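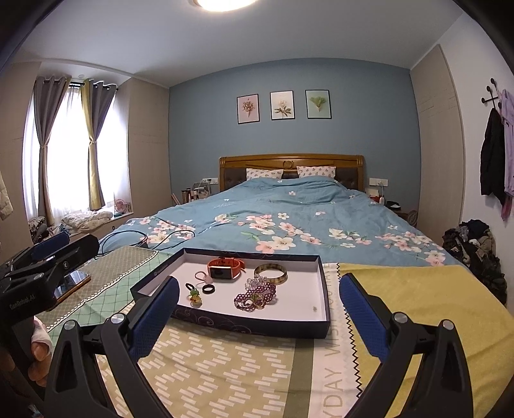 Figure 3. An open tray of jewelry and accessories at the edge of a bed.

4. Where small valuables are kept

We had expected, when we first sat down with the household diaries from Jultau and Ballirico, that most of the talk would be of locked drawers and safes, and it was a pleasant surprise to find how much of it was about bedrooms and open trays (Figure 3). People in both towns like to have their everyday pieces within reach, and they wrote about them fondly and at length – who gave them the earrings, which clasp needs mending, which ring is too tight in summer.

Of the 3,850 diary entries collected since January, almost 30 percent mention a piece of jewelry that was inherited or given. These pieces move around the home far more than we had guessed. In Ballirico it is common to sort through them before a family visit, often with a daughter or niece sitting by, and a good deal of family history gets told along the way. In Jultau the sorting tends to fall at the turn of the season, together with the winter clothes.

Insurance forms, by contrast, ask only for a price and a place of storage. Three of the four forms we looked at left no room for an item kept in more than one spot, and our diary keepers found this hard to answer – several simply wrote "bedroom" and left the rest of the line blank. We come back to the wording of these forms in Section 5.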